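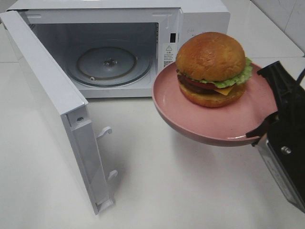

18 March 2025. Equipment list for the kitchen bench, second pass. Leonie Tiedemann wants the numbers before the order window closes, so I am putting down what we need and what can wait. The biggest open item is still fingers. We have been running the stock black ones on everything, and for the plate task they go one over the rim and one under it, with the burger riding in the middle of the plate. All the load is on one edge, and the plate tilts with the burger on it. I would like a wider lower finger for dishes. Nair quoted 200 per pair, machined, no setup fee if we take 3 pairs or more. Printed ones from our own shop are cheaper, but I don't want to mix the two in one set of runs.

Fingers
Order 3 pairs from Nair. One pair stays in the drawer as a spare. Ask if they can match our bolt pattern or if we need the adapter plate too. Their drawing shows a different hole spacing from ours and I haven't had an answer on that.

Cable routing
Premavent sells a clip kit for the wrist cable. Not expensive. Put it on the same order as the connectors so we pay shipping once. Leonie asked for the longer cable as well, still to be priced.

Microwave
Keep the model we have. It has two knobs and a round push button on the front, no handle on the door, and I don't want to rewrite the task around a pull handle. Buy 2 more of the same if the seller still has them. Two things to check before paying: that the knobs are the same size as ours, and that the door swings to the left. Dilosard offered a touch panel model at a discount. Said no for now. 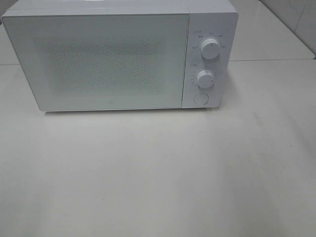 Props
Food models and plates come out of consumables, so they don't count against the equipment line. Jullovano has a minimum order of 400 and we won't reach that with burgers alone. Leonie will ask the other bench if they want to share.

Put off until November
Second arm. Torque sensor. New countertop section.

To do
Send the Nair drawing back with our hole spacing marked.
Get the cable price to Leonie.
Find last year's invoice for the microwave, the part number should be on it.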